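Household chore automation

Household chore automation is the use of machines to do domestic work such as cleaning, washing, folding, tidying and cooking. Machines that do one step of a chore have been common in homes for generations. Machines that carry a whole chore from start to finish, in a home that has not been rearranged for them, are still mostly found in research labs and small trials.

Background

The washing machine, the dryer and the dishwasher all work by bringing the job inside a box. Clothes or plates go in, the door is shut, and the machine controls the water, the heat and the time. A person still does the sorting, loading, unloading and putting away. Robot vacuums and mops were the first widely sold home machines to move through rooms by themselves. They work well on open floor and poorly around cords, socks, thick rugs and stairs.

What is left is mainly handling: picking things up, turning them over, and setting them down in the right place. Factories have used robot arms for this kind of work for decades, but usually with parts of known shape arriving at a known spot. A home offers neither.

Laundry

Laundry is often used as a test of progress in the field. Cloth has no fixed shape, so a garment that has been dropped on a bed must first be found, then understood (which part is a sleeve, which is the hem, which side is out) before it can be folded. Early folding systems took several minutes for each towel. Later ones became much faster, chiefly with flat, plain items of a size they had been set up for.

Knitwear is harder. A heavy sweater stretches when it is lifted by one corner, and its cuffs and hem tend to roll. A cable knit adds ridges that a vision system may mistake for folds. Patterned bedding under the garment makes its edges harder to find, as does bright light from a window. Most published folding results were obtained on plain tables for these reasons. 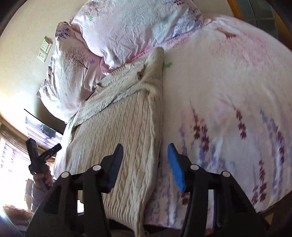 Two hands, or two grippers, are used for most folds. One holds the cloth still or keeps it under tension while the other brings an edge across. The two must also agree on timing, as pulling too early drags the whole garment along with the sleeve. Soft or ridged finger pads help hold thick fabric, but a gripper with two fingers has trouble separating a single layer from the layer beneath it. People do this by rubbing the cloth between thumb and fingertip, a motion that is hard to copy without a good sense of touch.

Learning from people

Older systems followed rules written for each garment type. Many newer ones are trained on recordings of people doing the chore. The recordings may come from a person steering a robot at a distance, or from a person using hand-held grippers of the same shape as the robot's own. The second method needs no robot on site, so it can be done in ordinary bedrooms and kitchens. Its main drawback is that a person can reach and twist in ways that a given robot arm cannot, and some of the recorded motions have to be thrown out.

The Wernville trial

In May a small trial was run in 14 homes in Wernville by the firm Tristent, using a two-armed wheeled machine called the Trolten. Each home gave it 10 laundry loads. The machine folded towels and T-shirts without help in most cases. Sweaters, fitted sheets and anything with buttons were usually left for the household. Project lead Mahfuz Weerasinghe described the results as "useful for towels, too slow for a family." Two homes dropped out because the machine could not get past furniture in the bedroom.

Carmela Peñalver, who reviewed the trial, noted that a person had to step in at least once in nearly every load, most often when a garment slid off the bed or two items were picked up together. She argued that the time spent helping should be counted against the time saved. Tristent has since reported both figures.

Shop-floor comparison

Commercial laundries are further along. Flat linen is fed, ironed and folded by machine in many plants, with workers clipping the corners in place. Eduard Holub has pointed out that hotels buy identical sheets by the hundred, while a single household drawer may hold no two garments alike.

See also

Cloth handling
Domestic robot
Robot gripper
Laundry folding machine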